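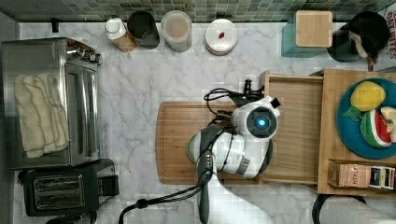 Visitas | Casa e cozinha

Dia aberto na Ostent: muito mármore, poucos preços

Bianka Kelemen recebeu-nos com café e a promessa de ver «como se faz uma cozinha a sério». Em 2 horas vi amostras, catálogos e uma única máquina de corte, parada. Perguntei pelo preço do metro de bancada – ficou de me enviar por e-mail.

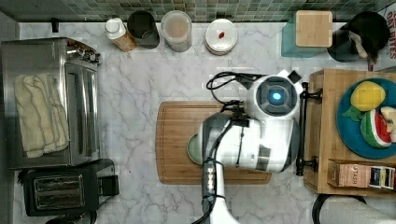

O meu problema com o mármore é antigo: mancha com limão e ninguém na loja gosta de o dizer. Bülent Uçar jura que o selante dura 3 anos. Duvido. Sobre a pedra branca de veios cinzentos, eu teria sempre uma tábua com sulco, e mesmo assim limpava logo.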